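원격조작 시연 전 점검표 + 내 코멘트 (Clanus 셀, 11월판)

Zanetti 작업대에서 쓰던 점검표를 Clanus 셀에 맞게 고쳤어요. 항목만 체크하고 넘어가면 꼭 같은 데서 또 걸리길래, 항목마다 제가 겪은 걸 밑에 달아 둡니다. 좀 길어요! 급하면 항목만 읽고 시작해도 되는데 4번은 코멘트까지 읽어 주세요.

1. 비상정지 버튼
확인: 조작석 쪽, 작업대 쪽 2개 모두 눌러 보고 해제까지.
결과: 양호
코멘트: 조작석 쪽 버튼이 헤드셋 케이스에 가려져 있었어요. 제가 놔둔 겁니다… 케이스는 이제 선반 아래 칸으로.

2. 상태등
확인: 손목 쪽 링이 초록색인지. 다른 색이면 리더 암을 잡지 말 것.
결과: 양호
코멘트: 화면에는 '준비됨'이라고 떠 있는데 링 색이 다른 경우를 Clerkham에서 한 번 봤어요. 그 뒤로 저는 화면보다 링을 먼저 봅니다.

3. 그리퍼 케이블
확인: 양쪽 커넥터를 손으로 돌려 조임 확인. 늘어진 부분이 통 테두리에 걸리지 않는지.
결과: 조건부 양호
코멘트: 손목을 끝까지 돌리면 케이블 고리가 생각보다 아래로 내려와요. 파란 통 위를 지나갈 때는 한 뼘 더 띄워서 가 주세요. 조작하다 보면 손가락 끝만 보게 되는데, 걸리는 건 대개 케이블 쪽이더라고요. 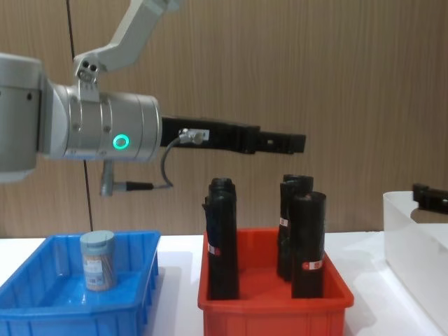
손목 회전은 시연 시작 전에 빈손으로 양방향 한 번씩 해 보는 걸로 항목에 추가했습니다. 10초도 안 걸리니까 건너뛰지 말아요.

4. 통과 물건 배치
확인: 빨간 통, 파란 통, 반투명 통이 테이프 표시 안에 있는지. 세워 놓는 물건은 손으로 살짝 밀어서 안 넘어지는지.
결과: 재점검 필요
코멘트: 여기가 제일 말이 많은 항목이에요. 검은 비닐로 싼 원통들은 겉이 쭈글쭈글해서 똑바로 세운 것 같아도 조금씩 기울어요. 기운 걸 그대로 집으면 로봇도 그 기운 자세를 배우니까 어느 정도는 오히려 좋은데, 옆 물건에 기대고 있으면 하나 집을 때 같이 넘어갑니다. 바짝 붙은 짝은 위에서 손가락이 들어갈 틈부터 보고, 틈이 안 나오면 시연 시작 전에 손으로 벌려 주세요. 시작한 다음에 손을 넣는 건 절대 금지! 조작자가 리더 암을 내려놓았다고 말한 다음에만 들어갑니다.
라벨 방향은 맞출 필요 없어요. 매번 다르게 두는 편이 낫습니다.

5. 그리퍼 힘 제한
확인: 설정값 12, 저장된 프로필이 'Cerholm 소프트'인지.
결과: 양호
코멘트: 프로필 이름만 보고 넘어가지 말고 숫자도 꼭 보세요. 누가 값만 바꾸고 이름은 그대로 저장해 둔 적이 있어요(범인은 아직도 모름). 비닐 포장은 세게 잡으면 찢어지고, 한 번 찢어진 건 미끄러지는 느낌이 달라져서 데이터도 들쭉날쭉해집니다. 윗부분을 잡을 때는 손가락이 닿고 나서 한 박자 쉬고, 그다음에 들어 올리기. 그 한 박자가 있는 시연이 재생할 때도 훨씬 얌전해요.
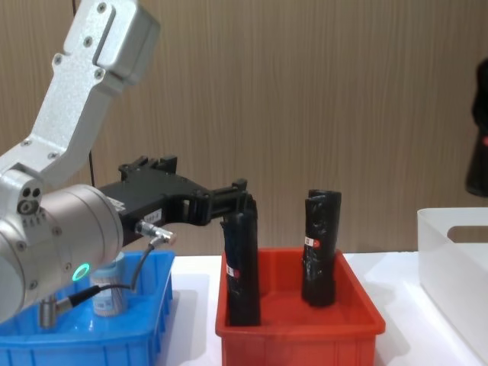
6. 두 번째 팔
확인: 한 팔 작업이면 대기 자세로 두고 잠금.
결과: 양호
코멘트: 대기 자세라도 반투명 통 근처는 여유가 별로 없어요. 통을 바꿔 끼울 때 손등 조심. 저는 한 번 긁혔습니다.

7. 기록 저장
확인: 남은 공간이 시연 300회분 이상인지, 파일 번호가 1000번대로 시작하는지.
결과: 양호
코멘트: 실패한 시연도 지우지 말고 실패 표시만 해 주세요. 떨어뜨린 것도 나중에 다 씁니다.

8. 조작자 상태
확인: 한 시간 연속 조작했으면 교대.
결과: 보류
코멘트: 솔직히 저부터 잘 안 지켜요 ㅎㅎ 손목이 뻐근해지면 동작이 급해지고, 급한 동작은 기록에 그대로 남습니다. 오후 3시 넘어서는 둘이서 번갈아 하는 걸로 해 봅시다.

남은 일: 4번 테이프 표시 다시 붙이기, 케이블 고정 클립 주문, 8번은 타이머부터 구해 놓고 다시 체크.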